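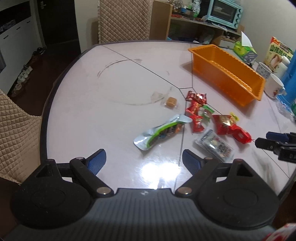
买夹爪以前，先买夹爪要夹的东西

2024年6月18日，Ok-hee Woo

中文不是我的母语。我在这里工作，每天用中文写邮件、写采购单，所以这篇文章我也想用中文写。如果有的句子不太自然，请读者原谅。

我负责一个小团队的设备预算。我们的项目叫Indine，内容是让机器人学会收拾家里的小东西，比如把散在桌上的糖果放进篮子里。我们用手持夹爪来采集数据，人拿着夹爪做动作，传感器和相机把动作记下来，以后用来训练机械臂。做这一行的读者都熟悉这种方法，它比遥控一台真的机械臂便宜很多。也因为便宜，很多人认为它的预算很容易做。我不同意这个看法，下面说说我的理由。

去年做预算的时候，我的表格很漂亮。第一行是夹爪，第二行是相机，第三行是电脑和硬盘，第四行写着“其他”。“其他”这一行，我填了一个很小的数，小到开会的时候没有人问我。Arlo Dunleavy是我们的技术负责人，他看了表格，只问夹爪能不能多买一对。我说可以，就从“其他”里面又拿走了一点。现在我再看那张表，觉得有点脸红。

问题从糖果开始。

一块糖在人的手里是很简单的东西，在夹爪的两个手指中间就不简单了。硬糖外面包着透明的纸，两头拧紧，夹住中间会滑，夹住拧紧的地方会转。长条的零食袋子里有空气，夹得轻就掉下来，夹得重，袋子就鼓到一边去。有的包装反光很强，相机在某个角度只看见一片白色。如果桌面也是亮的，那么灯光也会留在桌面上，算法的同事就要来找我们说话。这些困难都很好，我们就是为了这些困难才采集数据的。可是每一种困难都要有一种真的东西来代表，而真的东西要花钱买，还要有人去买。

我们第一次采购糖果，是Ah-rin Yang在下班路上顺便买的。她买了一大袋，里面都是同一种糖。我们用这袋糖录了很久，大家都很满意，因为成功率很高。后来换了一种包装，成绩马上掉下来。Arlo说模型记住的是那一种糖纸。从那以后，我们才认真地想：物品的种类是不是也应该写进预算，像写相机的型号那样写清楚？

我的意见是应该，而且应该写在第一行。

我知道财务的同事不喜欢这样。Mi-kyung Hong管我们的报销，她是一个很公平的人，她问我：“为什么一个机器人项目，每个月都有糖果的发票？”我第一次回答得不好，我说这是实验材料。她又问：“那么为什么牌子每次都不一样？”在她看来，买同一种东西比较便宜，也容易管理，每次不一样就像是有人在买自己喜欢吃的。她的想法没有错。只是我们的工作恰好需要每次不一样。后来我给她写了一页说明，写明物品按照包装的形状和材料分类，每一类要有几种，用旧了怎么处理。这页说明现在附在每张采购单的后面，她再也没有退过我的发票。

说到用旧了，这里也有一笔钱，第一次做预算的人一般想不到。糖果是会坏的，我的意思不是过期。一块糖被夹起来、放下去，重复很多次以后，糖纸会变软，拧紧的两头会松开，有时候糖自己就掉出来了。零食袋子的封口会裂，碎屑落在桌上，夹爪的指垫上也会粘到。我们现在的规定是一块糖用到200次就换掉。这个数没有什么科学的道理，是Ah-rin看着视频定的，她觉得过了这个次数，糖纸的样子就和商店里的不同了。我们接受了她的数，写在规定里，到现在没有改过。

指垫也是一样。夹爪的手指前面那块软的垫子，表面有纹理，是靠摩擦来抓东西的。纹理磨平了，人的手会自己用力来补偿，动作就变了。采集的人自己不觉得，看数据的人过了很久才发现，后面录的动作都比前面的紧。供应商Dukdale卖给我们夹爪的时候，盒子里有备用的垫子，我以为够用一年。结果八月还没到，我已经在写加购的申请。Dukdale的价格不算高，但是单独买垫子要等，运费也要另外算。如果当初和夹爪一起下单，可以省下运费，也不用等。我没有一起下单，因为在我的表格里，垫子属于“其他”。

所以我对同行的第一个建议是，请取消“其他”这一行。把里面的东西一个一个写出来，哪怕只是一卷胶带。写出来以后数字会变大，会议上会有人提问，但是提问的时间总比停工的时间短。

第二个问题是地方。

有一家公司叫Vornura，他们向我们介绍过一种标准的采集台，台面是灰色不反光的，四周有固定的灯，还有标尺。他们的产品名字叫Joo，做得很好，我摸过样品，四个角都处理得很平滑。我们认真考虑过买Joo。Arlo很喜欢，他说在这样的台子上，标定又快又准，数据也干净。我没有同意，到今天我仍然认为我是对的，虽然我们为这件事争论了很长时间。

我的理由是这样的。我们要做的机器人以后要去人的家里。家里的桌子有接缝，有杯子留下的圆印子，旁边放着纸巾盒，后面是椅子，椅子上有套子，再后面可能是烤箱和鞋柜。这些东西会进入相机的画面，会挡住一部分光，有时候人的手肘会碰到。如果我们把数据都放在干净的灰台子上录，那么将来还要再花一次钱，到真的家里去补。花两次钱的方案，在第一年的表格上看起来总是便宜的，因为第二次的钱在明年的表格里。

Arlo的反对意见我也应该写在这里，不然对他不公平。他说，真的家里变化太多，出了问题你不知道是糖纸的问题、灯光的问题还是桌子的问题。他说先在干净的台子上把方法调好，再去家里，这是工程的顺序。我觉得这句话很有道理。如果一个团队还没有录过一条数据，他们应该听他的，先找一张普通的桌子把流程走通。可是一张普通的桌子不需要花Joo那么多钱。我反对的只是用买设备的钱，去买一种以后用不上的安静。

去家里录，费用的种类和买台子完全不同，这一点给我带来很多麻烦。台子是固定资产，买一次，有编号，贴一张标签，每年盘点的时候它还在那里。借用一个家，费用是零散的：交通费、场地费、给主人的感谢费，打碎了杯子还要赔。我们公司的财务制度里，资产设备有一个很宽的通道，零散的费用只有一个很窄的通道，每一笔都要签字。这样的制度会推着人去买大的东西，因为买大的东西比较省事。我相信很多公司的仓库里有漂亮的台子，它们是这样来的。

我父亲的工具店是1976年开的，在一条很窄的街上。他卖刨子和锯子，有客人来买最贵的刨子，他会先问人家有没有磨刀石。没有磨刀石的客人，他就劝人家买便宜一点的刨子，剩下的钱买石头。有的客人不高兴，觉得他看不起人。我小时候也觉得他不会做生意。现在我每次写采购单，都会想起他站在柜台后面问那个问题的样子。当然，刨子和夹爪差得很远，我不想把这个比较说得太过。

第三个问题是人，这也是我最不确定的部分。

手持夹爪要用人的手拿着，两只手各拿一个，拿的时间长了手腕会酸。Mi-kyung Kwak是我们采集时间最长的同事，她对我说过，最累的地方不是重量，是手指要一直控制开合的大小。夹大的东西可以休息，夹小的糖要很细心。我们原来按照小时来算采集的成本，一个小时录多少条，一条多少钱，算得很清楚。她说完以后，我去看了记录，每次连续工作到后半段，失败的次数就多起来，失败的数据要重新录，钱就花了两遍。现在我们录30分钟就换人。表面上看，人的费用增加了，因为要有人在旁边等着换手。我把重录的费用放在一起算，两种做法差得不多，而Mi-kyung Kwak的手腕好多了。只看钱的话，我说服不了所有的人，我也不想假装可以。

换人还有一个好处，是我原来没有想到的。每个人拿糖的习惯不同。有的人从边上开始，先拿最容易的；有的人喜欢从一堆糖的中间拿，把旁边的都推散了，再一个一个去捡。看视频的时候我常常想纠正后一种人，后来Arlo叫我不要纠正，他说这样的推散正是模型需要看的。那么我们又需要在预算里写上：采集的人也要有不同的种类。这一句我还没有找到合适的写法，因为人事部门看了一定会来问我是什么意思。

今年的预算表我已经交上去了，一共19行。第一行是物品，分成硬糖、软袋、盒子和餐具等几类，每类后面写着更换的次数。第二行是指垫。第三行是借用场地。夹爪在第七行，数量和去年一样，没有增加。Arlo还是想再要一对，我们约好先看上半年的维修记录再决定。我个人觉得备用的夹爪是应该有的，因为坏掉一个，另一只手也只能停下来，两个人一起等。但是要先有指垫，再有备用的夹爪，这个顺序我不愿意改变。

可能有读者会说，你的团队小，钱少，所以你才这样想，大的团队两边都可以买。我没有管过大团队的钱，不敢说一定。我只和两家比我们大的公司的人谈过，他们都有很多夹爪，其中一位告诉我，他们的夹爪有一段时间放在柜子里，因为当时可以夹的东西都录完了，新的东西还在等审批。我听了以后，回去给Mi-kyung Hong多发了一封感谢的邮件。

预算表还没有批下来。场地那一行被画了一个问号，旁边写着“请说明为什么不能在办公室里做”。我这个星期要写的就是这个说明。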